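Home | Groups | Minutes | Calendar | Files | Log in

Teaching by Demonstration Group — minutes, January meeting
Started 9:40, which the chair asks to have recorded as 9:30.

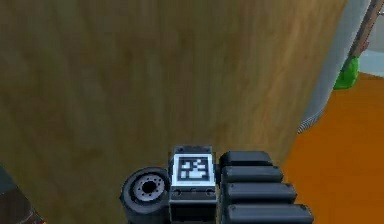 1. Simulated demonstrations. Pravesh Nel reported on the kitchen tasks, which are all being driven by remote control in the simulator until the real arm has a home. The group now has 28 usable demonstrations of the cabinet task against a target of 50. Most of the discards share one habit: the operator steers by the wrist view, gets in close, and ends up facing wood. With the gripper right up against a panel, there is grain from one side to most of the way across and only a wedge of orange floor at the right to say where the rest of the room went. The marker plate on top of the wrist is very clear and tells the operator where the wrist is, a thing the operator already knew. Pravesh proposes that operators keep a second, wider view open and look at it. Agreed. It was noted that this was also agreed last time.

2. Speed. New operators are too slow and experienced ones too fast. Pravesh played back two runs one after the other and the group could not say which it would rather be handed a cup by. The slow runs are full of pauses where the operator is thinking, and the trained policy has picked up the pauses faithfully. It now stops in front of things and appears to reflect. Options discussed: trim the pauses afterward, or ask people to plan the move before they touch the controls. Trimming won, on the grounds that it can be done without talking to anyone. Anything under half a second stays in.

3. Controllers. The Vetus handset drifts left when warm. The Ziler one does not drift but has a grip button that needs real commitment, and two operators have asked for the other thumb back. Decision: Vetus for reaching tasks, Ziler for anything where closing the gripper by accident would ruin the run. Both get zeroed at the start of each session. The sheet for signing that off is on the wall and has so far been used for a phone number.

4. Hand guiding. Long discussion. The Ramalho arm can be moved by hand in its soft mode, and those in favor say an hour of that beats a day with a handset. Those against say the operator's own arm ends up in every camera view, and the policy will not have one of those to help it. A compromise was reached after coffee: guide by hand, save the joint positions, then play the motion back with everyone standing clear and record the cameras during playback. This doubles the time per demonstration. The people in favor are no longer as much in favor. Trial on the drawer task only, ten runs, then compare.

5. Labels. We have close to 2,000 clips in storage with "misc" as the task name. The group discussed whose clips these were with great tact. From now on the recorder will refuse to save without a task name and a pass or fail. "Sort of" was requested as a third choice and turned down. Someone will still need to go through the old clips; the item was moved to next month, where it should feel at home.

6. Name of the shared tool. The tool that replays, trims and files the demonstrations has been called "the script" since it was written, as have four other things. Zumotard was the only suggestion on the board at the deadline and is therefore adopted. Objections may be raised in writing.

7. Booking. Remote sessions are 40 minutes, including setup. Running over has become normal, and the person waiting has to stand behind the chair and breathe. Sessions will now end when they end, with the recorder saving whatever it has.

Actions
Pravesh — wider view on by default in the simulator; remaining cabinet demonstrations
Pravesh — pause trimming in Zumotard, keep the originals
Chair — ask Vetus about the drift, again
All — zero the handset, sign the sheet
Unassigned — old clips

Any other business: the good chair has gone back to the second floor. Closed 11:15.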